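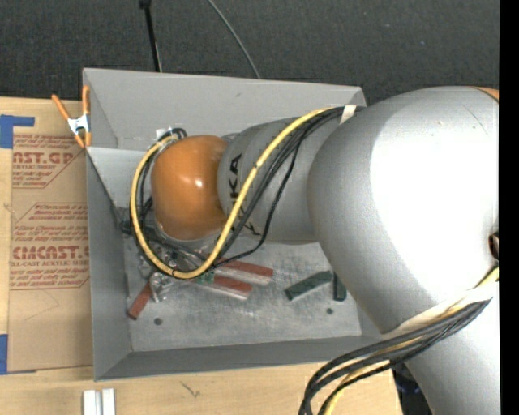

Ticket 1300: Incident reports from the harassment helpline form not reaching caseworkers

Status: Resolved, monitoring
Site: Joltwood women's safety and advice network
Priority: High

Problem as reported

Reports sent through the public form on Tuesday morning did not show up in the caseworker queue. The women sending them saw the normal thank-you page, so they had no reason to try again or ring the helpline. The Dinsa office noticed when a caller asked why she had not heard back and her report could not be found.

Log

09:40 — Sent a test report from a phone. Thank-you page shown, nothing in the queue.

09:55 — Checked the form database. The test report is there, along with 21 others marked "held". No data lost.

10:10 — Told the Dinsa and Detitz offices to take reports by phone until further notice. Put a line with the helpline number at the top of the form.

10:35 — All held reports have "workplace" or "public transport" as the type of incident. Reports of violence in the home went through as usual.

11:05 — Found the cause. The list of incident types was changed on Monday evening, after the campaign group asked for clearer wording. The routing rules still used the old names. Anything that did not match was held with no alert.

11:30 — Updated the rules in Kurico to the new names. New test report reached the queue in 23 seconds.

11:50 — Released the held reports, oldest first. Thirteen went to Dinsa, the rest to Detitz. Both offices confirmed.

12:15 — Took the extra line off the form.

Follow-up

Unmatched reports now go to the duty caseworker and are no longer held. An email alert is sent each time.

Callbacks are with the two offices. Please do not leave voicemail unless the woman ticked the box saying it is safe — some share a phone with family.

Still open: the Urdu version of the form has the old wording. It works, but the two versions should match. Moved to a separate ticket.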